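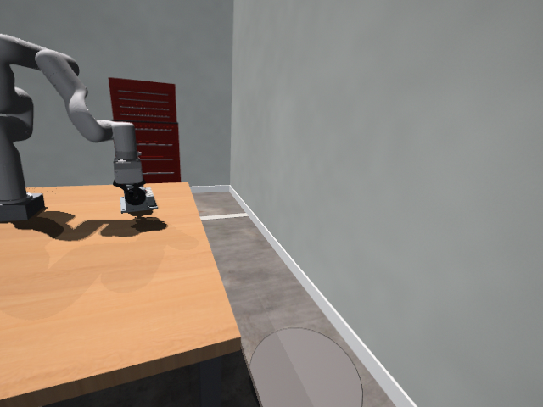

Why do we see our breath in winter?

On a cold morning you breathe out, and a small white cloud comes from your mouth. In summer you breathe out in the same way, but you see nothing. Where does the cloud come from?

Inside your body it is warm and wet. Every time you breathe out, you send some water into the air. This water is a gas, and we call it water vapour. You cannot see it.

When the vapour meets cold air, it cools very fast. Cold air can hold less vapour than warm air. So a part of it changes into tiny drops of water. The drops are so light that they float, and together they look white. After two or three seconds they mix with the drier air and become vapour again. Then the cloud is gone.

The same thing happens on the bathroom mirror when you take a hot shower. The glass is colder than the air, and the drops stay on it. 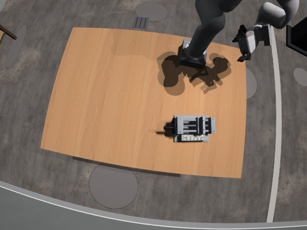
Salamatu Okeke wrote to us that in October she saw her breath when it was 8 degrees outside, and she asks if it must not be freezing first. No, Salamatu, it does not need to freeze. If the air is damp, 8 degrees can be cold enough. If the air is very dry, you may need a colder day.

Try it yourself. Breathe on a cold window with your mouth wide open, then draw a face in the drops with your finger. How long does your face stay?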